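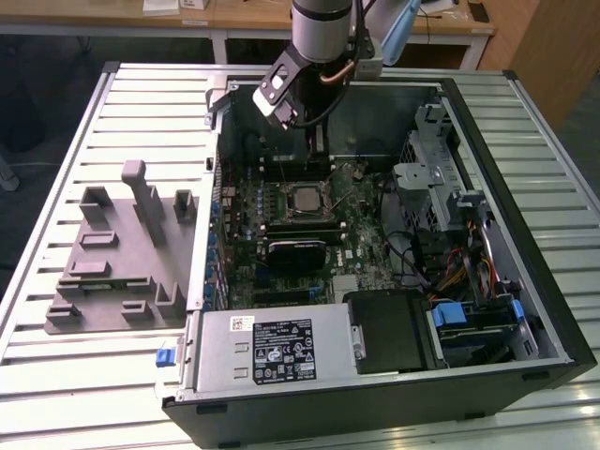 ## How to Clean a Shared Office Fridge

A full clean takes one person less than an hour if the shelves are mostly clear. Do it on a day when most people are in, so they can claim their food.

### Before you start

Put a note on the door two days ahead. Ours says: "Label it with your name or it goes out." Oda Myklebust at the Backlund office adds the time of the cleaning, and she gets fewer complaints than we do.

You will need:

- dish soap and warm water
- unscented household bleach
- two clean cloths and a roll of paper towels
- an old toothbrush
- trash bags
- a cooler with ice packs
- a fridge thermometer

### Steps

1. Move labeled food into the cooler. Perishable food shouldn't sit out on the counter while you work.
2. Throw away anything unlabeled, anything moldy, and cooked leftovers more than four days old. Don't taste or sniff things to decide.
3. Take out the shelves and drawers. Let glass shelves come to room temperature before they go in warm water, or they may crack.
4. Wash the parts with soap and water, rinse, and stand them up to dry.
5. Wipe the inside from top to bottom. Spills collect under the bottom drawer, so leave that area for last.
6. Scrub the door seal with the toothbrush. Open the folds with a finger – crumbs and mold get down in there.
7. Mix one tablespoon of bleach into a gallon of water. Wipe the inside walls and shelves and let them air dry. Never mix bleach with another cleaner.
8. Wash the door handle too. Everyone touches it, often just before eating.
9. Put the shelves back and reload the food.

### Check the temperature

Leave the thermometer on the middle shelf overnight and read it in the morning before people start opening the door. It should show 40°F or lower. If it says 42, turn the dial down one step and check again the next day.

### Between cleanings

Wipe up spills the same day. Keep raw meat out of the shared fridge, or in a sealed tub on the bottom shelf. We do the full clean once a month, plus an extra one in December before the building closes for the holidays.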